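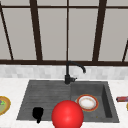
**Category: Software and Services / Simulation Kit Evaluation**

Progress report to the Judton equipment fund
9 November 2019

The grant pays for a trial of the Plenance kitchen simulation kit, with the aim of deciding whether to take out a full license next year. Our first report covered installation. The present one covers the work since September, which has mostly been on the sink station, the part of the kit we said we would test first.

**Work done**

The kit installed on both workstations after one failed attempt. The failure was on our side: an old graphics driver that should have been replaced before we started. Berchtold, the reseller, answered the support ticket the next working day and sent a short list of driver versions known to work. We have kept to that list.

The sink station comes with a dark gray sink, a drainboard, a black faucet, a marble-look counter and a set of plates and food items. Items can be placed in the basin, on the drainboard or on the counter before a run begins. The placement file is plain text and easy to edit. It took one afternoon to learn, and we now write our own layouts instead of using the ones supplied.

We planned 4000 runs for this period and completed 3876. The shortfall comes from a weekend when the storage drive filled and the queue stopped. The missing runs have not been made up. We do not think they would change anything in this report, and we would prefer to spend the machine time on the next station.

Each run is saved with its camera views, the joint positions of the arm and a log of contacts. The logs are the most useful part. They record which surfaces touched and when, so a run can be checked without watching it from beginning to end.
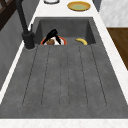

Plates have been the hardest items to work with. A plate lying in the basin leaves the fingers little room at the rim, and the steep inner walls rule out many of the approach angles that are fine on the open counter. We now check every basin layout for wall clearance before it goes into the queue. This removed a large share of the runs that used to end in an early stop.

Round food items were easier than we had expected. Long ones, such as the banana, depend heavily on how they are lying when the run begins, and we have added more starting positions for them.

**Problems**

There are two that the fund should know about.

The first is contact between thin objects. When a plate rests on another plate, the kit sometimes lets the edges pass into each other by a small amount. Berchtold has confirmed the fault and says it will be corrected in the next release, but has not given a date. Until then we avoid stacked plates.

The second is the default camera set. Some starting positions point a camera too high, and the saved view is mostly window and very little sink. These runs still have valid contact logs, but they are no use for training anything that works from pictures. We set aside some 200 of them by hand before writing a check that does it automatically. The camera positions can be changed in the settings, although the manual gives the tilt angle in one unit and the settings page expects another. 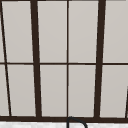
Gotley, which has been running the same kit at its own site, disagrees with us on the cameras and wrote that it would keep the high views in the set, on the grounds that a system trained only on well-aimed cameras will do badly the first time one is knocked out of place. We see the point. The runs we set aside have been kept in a separate folder and can be put back if the fund would like us to test both ways.

**Spending**

Spending is within the approved budget. The trial license and the support plan are paid through the end of the trial. The only cost we did not plan for was a larger storage drive, which we covered from the small equipment line. No change to the grant is requested.

**Next period**

- Move on to the stove station, using the same file layout and the same checks.
- Repeat a small set of the sink runs once the plate contact fix is released.
- Get a written price from Berchtold for the full license, with and without support.
- Agree with Gotley on a shared naming scheme for layouts so that results can be compared.

Our view at this stage is that the kit does what the supplier said it would for single items, and is not ready for stacked ones. We will make a recommendation on the full license after the stove station work is finished. The placement files and contact logs for this period are on the shared drive, in the folder used for the first report.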